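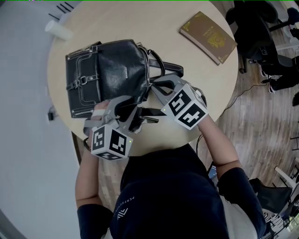
Section 4. Setting up an acoustic recorder at a bat roost

This section covers the Toltevar recorder as used in the Medrano roost survey. Read Section 3 (site permissions and disturbance limits) before you go out. Roosts may not be approached during the pup season unless the survey lead, Anca Căpraru, has signed the visit sheet.

4.1 Before you leave

1. Charge both battery packs until the light on the charger stays on.
2. Format the memory card in the recorder. Cards formatted on a computer are sometimes rejected in the field.
3. Set the clock to local standard time. Do not use daylight saving time, even in August.
4. Enter the four-digit station code. The main cave entrance is 1168 and the lower adit is 1258.
5. Load the schedule named ROOST-DUSK.

Note: If ROOST-DUSK is missing, copy it from the Clokov folder on the shared drive. Do not build your own schedule. Files from different schedules cannot be compared later.

4.2 Mounting the recorder

1. Arrive at least 2 hours before sunset.
2. Clean your boots and poles at the wash point by the gate. White-nose fungus travels on mud.
3. Walk to the marked post. Stay on the outside of the rope line.
4. Strap the recorder to the post with the microphone facing the entrance and tilted slightly down, so rain runs off.
5. Cut back any leaves or grass that could touch the microphone. Leave woody growth alone -- bats use it as cover when they come out.
6. Pass the cable lock through the bracket and around the post.

CAUTION: Do not mount the recorder on the gate itself. Vibration from the bars spoils the recording, and the bracket narrows the gap the bats fly through.

CAUTION: Do not shine a white light at the entrance at any time. Use the red setting on your headlamp and keep it pointed at the ground.

4.3 Starting a recording

1. Press and hold the power key until the station code shows.
2. Check that the code matches the tag on the post.
3. Press TEST and rub your fingers together at arm's length from the microphone. The level bar should move.
4. Press ARM. The screen goes dark after a short delay.
5. Close the case and press along the seal on all four sides.

Note: If the level bar does not move, replace the foam cover and test again. If it still does not move, bring the unit back and leave the post empty. A spare is kept at the Tundholm field station.

4.4 Leaving the unit in place

The recorder runs for 7 nights on one battery pack. In cold weather it may stop sooner. Collect it in the middle of the day and go straight out again.

If the count sheet from an evening watch shows over 1,000 animals, send a copy to Leobardo Huerta before the recordings are uploaded -- he sets the file split for large roosts.

Dead or grounded bats: do not touch them. Write down the place and time and call the number on the back of the visit sheet.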